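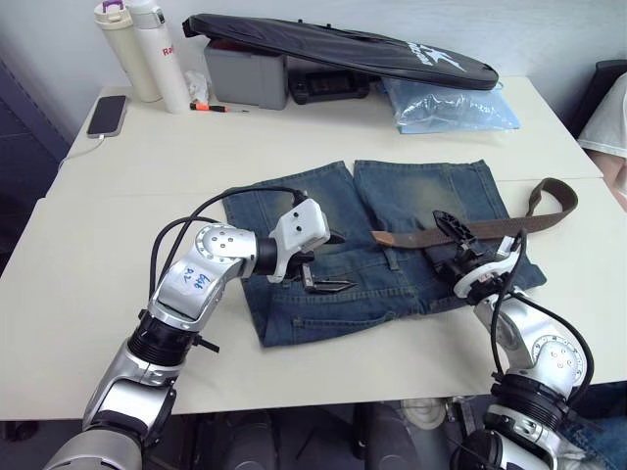

Liam Ellwood wants to know why we bother with a planner at all, if the policy is that good at cloth. Fair. Start there, it's most of the talk.

Notes - Troltham robotics meetup, August
Slot is short. Skip bio.

SLIDE 1
Two arms, one pair of jeans, a belt. Let them look at it for a second. Say what Kukico does in one line - we write the layer between the learned policy and the joint controllers. Move on.

SLIDE 2 - what goes wrong with the belt
Jeans without a belt, policy is fine. Belt is the problem. Leather is stiff, has its own curl, the free end goes where it likes. Pull on a belt and the denim comes too.
Both grippers on one garment = closed chain. Left pulls, right feels it. If each arm tracks its own target and ignores the other you get a tug of war. We had that for most of the spring.

SLIDE 3 - the stack, top to bottom
- cameras in
- policy (Louro) puts out a chunk of actions, both arms
- our planner, Jimbridge, checks the chunk and re-times it
- joint controllers run at 300 Hz
Say out loud: the policy doesn't know about elbow limits. Never has. Jimbridge does.

SLIDE 4 - chunk seams
This is the bit people ask about, go slow.
Old chunk ends, new chunk starts, they don't agree. Arm jerks. On a rigid box who cares, on cloth the jerk drops the fold.
First try - average the overlap. Smooth but wrong, fingers close in teh middle of nowhere.
Second try - keep the old chunk for 8 steps, plan the new one from wherever that leaves us. Much better. Costs some reaction time, admit it.
Gripper open/close is never blended. Learned that late.

SLIDE 5 - coordinated stop
If one arm stops, both stop. Sounds obvious. First version didn't, left faulted and right kept pulling.
Now one shared clock, one shared stop flag. Hold position, go soft on the wrist, wait for a person.
Mention the log viewer here - both arms on the same timeline, you scrub and see who moved first. Took an afternoon to write and I use it more than anything else in the repo.

SLIDE 6 - answer for Liam
283 logged runs, jeans with belt. Planner on and planner off, same policy weights. With it off the failures are nearly all at the seams or at an elbow limit. With it on what's left is perception - dark belt against a fold shadow, loses the edge, grabs denim.
So no, can't drop it yet. Maybe when the policy gets trained on data that went through the planner. Retraining now, don't promise a date.

SLIDE 7 - open stuff
- belt tip tracking when it goes under the waistband
- wrist torque is noisy, cable drag shows up as contact
- 2 arms sharing one reach zone, we still slow everything down there. Would love ideas
- calibration drift after a warm restart. Havent looked properly

If time: play the seam clip, old then new, no talking over it.
If no time: straight to questions from slide 6.

Repo link on last slide. Check the mic BEFORE the clip.

Recent talks
Re-timing trajectories without losing contact
Why our hand-eye calibration kept moving
Jimbridge log format, a short tour
Soft wrists, hard stops

Search talks and notes Go

Contact Kukico | Copyright Kukico | Back to top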